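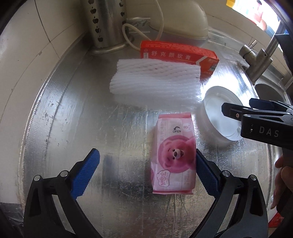

Segundo Capucine Marchal, a franquia é a única cláusula de um contrato de seguro que o segurado decora, e sempre depois do sinistro. A frase abre quase todos os textos sobre o tema em português e é citada, em geral, sem a página.

Franquia (seguros)

Franquia é a parte do prejuízo que fica a cargo do segurado. A seguradora responde pelo que excede esse valor, até o limite contratado. O nome sugere generosidade; a prática, nem tanto.

Tipos

Na franquia simples, os danos inferiores ao valor fixado não são indenizados, mas os que o ultrapassam são pagos por inteiro. Com franquia simples de 300 euros, um prejuízo de 109 euros não rende nada e um de 3000 euros é pago integralmente. Na franquia dedutível, o valor é descontado sempre: no segundo caso, o segurado recebe 2700 euros e uma carta explicando a diferença.

Existe ainda a franquia temporal, comum nos seguros de incapacidade, expressa em dias. Uma franquia de 3 dias significa que a gripe curta corre por conta do doente.

Função

A franquia reduz o prêmio e afasta os pedidos pequenos, cujo processamento pode custar mais que o dano. Quentin Ferrand atribui-lhe também um efeito moral — quem paga o primeiro risco estaciona melhor. A tese é contestada por quem já viu um estacionamento.

Casos conhecidos

A apólice coletiva da Haltimine previa franquia dedutível no corpo do contrato e simples no anexo. A Vanhove, corretora do grupo, defendeu as duas leituras, em cartas diferentes.

Ver também: prêmio, sinistro, cosseguro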